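Looking After the Hand Tool: notes for the maintenance talk, 19th October

(Slide 1, title. Wait for the people at the back to find chairs.)

Hi everyone, thanks for coming back after lunch. I look after the hand-held gripper on the Nelell bench at Clandance, the one we use for teaching fabric picks, and I've got it with me, so please have a squeeze of it on your way out. I'm going to talk about how I set it up and how I keep it going. There's very little theory. There's a fair bit about grubby pads.

(Slide 2, the log.)

So, the number on the screen is 2,921. That's how many squeezes we'd logged on this set of fingers when I wrote these notes. I'd love to tell you I planned a service schedule from day one, but I didn't. I got one when the left finger started closing a bit later than the right and my mesh folds kept twisting out sideways. I blamed the fabric for a whole week! Then I took the linkage apart and found grit in a pivot. Ever since, I do a quick look every 300 squeezes, whether it feels fine or not.

(Slide 3. Leave this one up for a while.)

Everything I check in the quick look is at the business end, so that's where we'll spend most of our time. Net curtain mesh is my favourite stuff to test on. It's light, it's slippery, and it shows up a bad pad straight away.
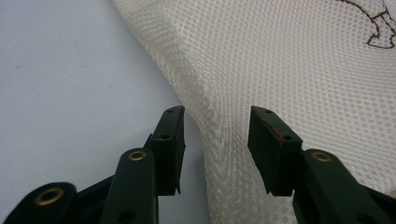 Slide 3: Fingers open either side of a fold in the white mesh. Note the brass eyelets on the arms and the reddish-brown streak on the right pad.

First thing, the streak. Whenever I see a mark like that near the inner edge of a pad, I stop and find out whether it's a scuff or something left on the surface. Damp cotton bud first, then a fingernail. If it lifts, clean the whole face and let it dry properly before you go near white fabric. If it doesn't lift, run your fingertip along it. A smooth mark can stay. A ridge will snag mesh, and I swap the pad.

(Pass the old pads around. Get them back this time.)

Next, the eyelets. I'm fond of these. A bit of shine on the brass doesn't bother me in the least, what I'm after is wobble. Hold the arm still with one hand and rock the pad with the other. If you feel a click, there's play, and the two faces won't meet square. And please, no oil! I know it's tempting. I oiled ours once and spent the arvo getting spots out of a metre of curtain. Dry lube, the tiniest bit, on a toothpick, then work the handle and wipe off whatever comes out.

Then squareness. Close the fingers slowly on a strip of paper and hold the lot up to a window. If light comes through at one side, loosen the pad, nudge it, nip it up again. Don't be heroic with the screwdriver. I've stripped a thread that way and the spare came from Laltach in a padded bag the size of a pillow, well into the following month.

(Slide 4, the setup sheet.)

Right, setting up for mesh. I start wide open and line the gap up on the fold before I squeeze anything. You want the fold hanging down between the pads, with roughly the same room either side. Come in off-centre and one finger shoves the cloth across before the other arrives, and you end up pinching a single layer or nothing. Patterned pieces are fussier again, so I take my fold on a plain bit of the mesh, well clear of any printing or stitching.

My test is 7 pinches in a row on the same fold. Lift, hold, let go, smooth it out, go again. I'm happy with a clean set and I'll live with 2 slips if the mesh is brand new and still stiff. Any more and I go back to the paper strip.

(If there's time: the Agarwal story. Short version only!)

When we lent the tool to the Agarwal workshop it came home with the pads on the wrong sides. They'd fitted perfectly well, and it closed, and it still felt odd in the hand. I now put a dab of paint on the back of each left-hand part. Cheap nail polish works just as well and dries quicker.

(Slide 5, spares list.)

Last slide. Keep a spare pair of pads, a few eyelets, cotton buds, paper strips and a small screwdriver in one tin, and keep the tin with the tool. Mine gets its next full strip-down in November, and you're welcome to come and watch. Bring a towel to catch the small bits.

Okay, questions. And whoever has the second old pad, could you send it forward, please?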